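베란다에서 장이 익는 집
발효 공방 드라마니(Dramani) 주인장을 만나다

약속 시간보다 일찍 도착했는데 골목 어귀에서부터 구수한 냄새가 났다. 어릴 적 외할머니 댁 뒤꼍에서 맡던 그 냄새라 괜히 걸음이 느려졌고, 결국 문 앞에서는 딱 맞춰 온 사람처럼 숨을 고르고 들어가야 했다. 주인장은 앞치마에 손을 닦으면서 나오더니 인사보다 먼저 보리차부터 한 잔 내밀었다. "멀리서 오셨지요. 앉으세요, 앉으세요. 콩 삶는 날이라 좀 더울 거예요."

드라마니는 아파트나 빌라에 사는 사람들이 집에서 장을 담글 수 있게 가르치는 작은 공방이다. 주인장은 학교 급식실에서 31년을 일하고 퇴직한 뒤 이곳을 열었다. 올해로 네 해째다. 처음부터 공방을 할 생각은 없었다고 한다. 퇴직하고 나서 심심풀이로 메주를 띄웠는데, 맛을 본 이웃이 가르쳐 달라고 했고, 그 이웃이 동생을 데려오고, 동생이 회사 동료를 데려왔다.

"우리 집 거실이 미어터지는 거예요. 남편이 소파에 못 앉고 식탁 의자를 들고 안방으로 들어가더라고요. 그래서 미안해서 가게 자리를 알아봤지요. 제가 뭐 큰 뜻이 있어서 시작한 게 아니에요."

장은 마당과 장독대가 있어야 담그는 것 아니냐고 물었더니, 주인장은 그 말을 하루에도 몇 번씩 듣는다며 웃었다. 볕이 조금 들고 바람이 드나들면 베란다에서도 된다는 것이다. 다만 마당에서 하던 방식을 그대로 들여오면 탈이 나기 쉽다고 했다. 항아리가 너무 크면 옮기지도 못하고, 창을 꼭 닫아 두면 금세 골마지가 낀다.

"항아리는 22리터짜리를 제일 많이 권해요. 네 식구면 간장 뜨고 된장 가르고 해서 한 해는 먹어요. 그런데 꼭 욕심을 내는 분들이 있어요. 이왕 하는 거 큰 걸로 하시겠대요. 그러고는 나중에 전화가 와요. 선생님, 이거 이사 갈 때 어떻게 해요, 하고요."

물에 대한 이야기가 나오자 주인장의 말이 눈에 띄게 빨라졌다. 장맛은 콩이고 소금이고 다들 그렇게 말하지만, 자기는 씻는 일을 제일 오래 가르친다고 했다. 메주는 흐르는 물에 재빨리 씻어야지 담가 두면 안 되고, 솔은 부드러운 것으로, 결을 따라서. 씻은 메주는 채반에 올려 볕에 바짝 말린다. 항아리는 씻고 나서 안쪽까지 마른 것을 손등으로 확인한다. 손바닥이 아니라 손등이어야 한다기에 까닭을 물으니 급식실 선배에게 그렇게 배웠다고만 했다.

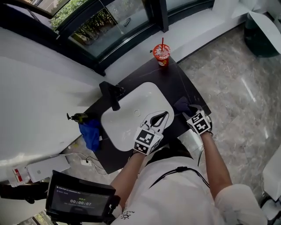
"수업 첫 시간에 장 담그는 줄 알고 오신 분들이 설거지만 하다 간다고 투덜거려요. 그래도 그 시간을 안 뺐어요. 한 번은 바빠서 대충 넘어간 적이 있는데 그해 기수 단체방에 곰팡이 사진이 줄줄이 올라왔어요. 제가 얼마나 속이 상하던지, 밤에 잠을 못 자고 집집마다 전화를 돌렸다니까요."

곰팡이가 폈다고 해서 다 버려야 하는 것은 아니다. 하얗게 낀 것은 걷어 내고 볕을 보이면 되는 경우가 많고, 색이 검거나 냄새가 코를 찌르면 아까워도 포기하는 편이 낫다고 했다. 주인장은 이 부분을 말할 때 유난히 조심스러웠다. 사진만 보고는 자기도 모른다고, 냄새를 맡아 봐야 안다고 여러 번 덧붙였다. 그래서 가까이 사는 수강생은 작은 병에 장을 담아 들고 오기도 한단다. 그러면 병뚜껑을 열고 둘이 나란히 코를 대고 서 있다가, 어느새 장 얘기는 끝나고 시어머니 얘기, 아이 학원 얘기로 넘어간다.

그동안 드라마니를 거쳐 간 수강생은 200명이 넘는다. 처음에는 주인장 또래가 많았는데 요즘은 혼자 사는 젊은 사람이 부쩍 늘었다고 한다. 무엇 때문에 오는지 물어본 적이 있느냐고 하자 주인장은 잠깐 생각하더니, 이유는 잘 안 물어본다고 했다.

"말하고 싶으면 콩 삶는 동안 다 해요. 콩이 오래 걸리거든요. 불 앞에 앉아 있으면 할 말이 없던 사람도 뭘 말하게 돼 있어요. 엄마가 해 주던 된장찌개 맛이 안 나서 왔다는 학생이 있었는데, 그 학생 장이 그해에 제일 맛있게 됐어요. 저한테도 한 통 주고 갔어요. 아직 아껴 먹고 있지요."

수강생들은 위키디아(Wikidia)라는 이름의 공동 일지도 쓴다. 누군가 농담처럼 붙인 이름이 그대로 굳었다. 처음에는 공책 한 권을 돌려 가며 썼고 지금은 온라인 문서로 옮겼는데, 동네와 층수, 창 방향, 그날 날씨, 뚜껑을 열어 둔 시간을 각자 적는다. 남향 고층은 소금물이 빨리 줄어 맛이 진해지고, 저층 북향은 더디지만 향이 순하다는 이야기도 이 일지를 뒤적이다가 알게 되었다. 주인장은 휴대전화로 글 쓰는 것이 아직 서툴러서 손 글씨를 사진으로 찍어 올리고, 그러면 누군가 그것을 타자로 옮겨 놓는다.

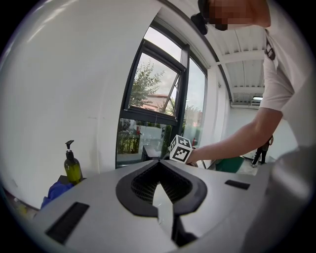 검은 사각 무늬가 찍힌 작은 흰색 큐브를 손에 든 모습.

점심때가 되어 주인장이 상을 차렸다. 사양할 틈도 없었다. 갓 지은 밥에 재작년 된장으로 끓인 찌개, 무장아찌, 그리고 아무것도 바르지 않고 구운 김에 간장 종지 하나. 간장이 검지 않고 맑은 밤색이어서 신기해하니 아직 어린 간장이라 그렇다고 했다. 김에 밥을 싸서 끝만 살짝 찍어 먹었는데, 짜다 싶은 맛이 먼저 오고 한참 뒤에 단맛이 따라왔다. 나는 염치없게도 밥을 한 그릇 더 먹었다.

밥을 먹으며 실패담을 졸랐더니 주인장은 손사래를 치면서도 술술 풀어 놓았다. 페스포트(Pesport) 상가에 있던 첫 공방은 건물 환기구가 위층 요가원과 이어져 있었다. 콩을 삶는 날이면 요가원에서 내려와 오늘도 콩이냐고 물었고, 처음에는 웃으면서 묻던 것이 갈수록 웃음기가 줄었다. 된장을 몇 통 올려 보냈지만 냄새 앞에서는 소용이 없었다. 결국 계약 기간을 채우자마자 지금의 골목으로 옮겼다.

"그분들이 나쁜 게 아니에요. 숨을 깊이 들이쉬어야 하는 데잖아요. 제가 생각해도 그건 너무했어요. 지금도 그 원장님은 가끔 오세요. 된장은 여기 걸 드신대요."

공방을 키울 생각은 없는지도 물었다. 얼마 전 식품 유통을 하는 우수라(Wosura)라는 회사에서 주인장 이름을 걸고 장을 내 보자는 제안이 왔다고 한다. 며칠을 고민하다가 거절했다. 돈이 싫어서는 아니었단다. 해마다 맛이 조금씩 다른데 그 회사에서는 같은 맛이 나와야 한다고 했고, 자기는 그걸 할 줄 모른다는 것이다. 딸은 아직도 그 일을 아까워한다. 주인장도 전기 요금 고지서를 받는 날에는 좀 아깝다고 했다.

대신 올해는 고추장 반을 새로 연다. 간장과 된장은 한 해를 기다려야 하니 성미 급한 사람에게는 고추장이 낫겠다 싶었단다. 엿기름 달이는 법부터 시작하는데, 이 대목에서 주인장은 엿기름을 사 오지 말고 보리 싹부터 틔워 볼까 궁리 중이라며 눈을 반짝였다. 그러면 수업이 또 길어지지 않겠느냐고 하자 그렇지요, 길어지지요, 하고는 전혀 걱정하지 않는 얼굴로 숭늉을 떠 주었다.

처음 담그는 사람에게 해 줄 말을 부탁했다. 주인장은 거창한 말은 못 한다면서 달력 얘기를 꺼냈다. 정월장이 좋다고들 하니 1월이면 마음이 급해져서 전화가 몰리는데, 조금 늦어도 괜찮다고 했다. 날이 풀린 뒤에 담그면 소금을 조금 더 잡으면 되고, 그것도 놓쳤으면 다음 해에 하면 된다고.

"그리고 담근 날 저녁에는 맛있는 걸 시켜 드시라고 해요. 허리가 아파서 밥 못 해요. 저는 꼭 짜장면을 먹어요."

일어설 즈음 콩 솥에서 거품이 올라와 주인장은 배웅을 하다 말고 주방으로 뛰어갔다. 안쪽에서 잠깐만 기다리라는 소리가 들렸고, 한참 만에 신문지로 둘둘 만 병 하나를 들고 나왔다. 점심상에 올랐던 그 어린 간장이었다. 집에 가면 뚜껑을 한 번 열어 숨을 쉬게 하고, 여름 전에는 다 먹으라고 했다. 다 먹으면 빈 병은 씻어서 가져오라는 말도 골목까지 따라 나와서 했다.

드라마니의 고추장 반은 오전 10시에 시작하며, 앞치마와 갈아 신을 양말은 각자 준비한다.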